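# Gendley Robotics Club – minutes, project meeting

24 December 2020

Present: project group, club lead. Apologies received from the vision subgroup, who sent notes in writing.

## 1. Minutes of the last meeting

Approved with one correction. The gripper pads are on order from Dobre, not Zorkinport.

## 2. Net task, Kikarance entry

The task is unchanged since September: pick up a net by its handle, scoop a floating toy out of the water tray, and release it into a bucket. The time limit is 2 minutes per toy.

The control subgroup reported that the handle is thin for the fingers and that small errors in grip angle become large errors at the hoop. The lead asked for grip angle to be logged from now on. Agreed.

The written notes from vision list glare on the water as the main source of missed detections. Green toys against the blue tray are otherwise easy to segment. The mesh is harder – it is translucent and changes shape as it moves.

Blue-rimmed net in the gripper, at the tray:
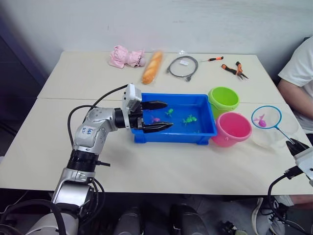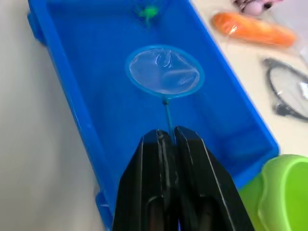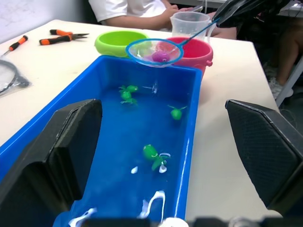
It was proposed to fix the tray position with tape marks on the table. Carried. A proposal to mark the buckets the same way was deferred, as the rules allow the judges to move them between runs.

## 3. Training runs

Target is 200 logged runs before the entry closes. Runs in which an operator touches the tray are to be kept but flagged. Sessions are limited to 30 minutes per operator, then swap.

File names must follow the club format. Files that do not will be left out of the set.

## 4. Equipment

- Cables to be clear of the table edge before power-on.
- Hand tools to go back in the drawer at the end of each session.
- Dobre quotes 5 working days for the pads.
- Zorkinport has not replied on the spare wrist housing – control subgroup to chase.

## 5. Any other business

Request for a second water tray. No objection, subject to budget.

Next meeting: date to be sent by email.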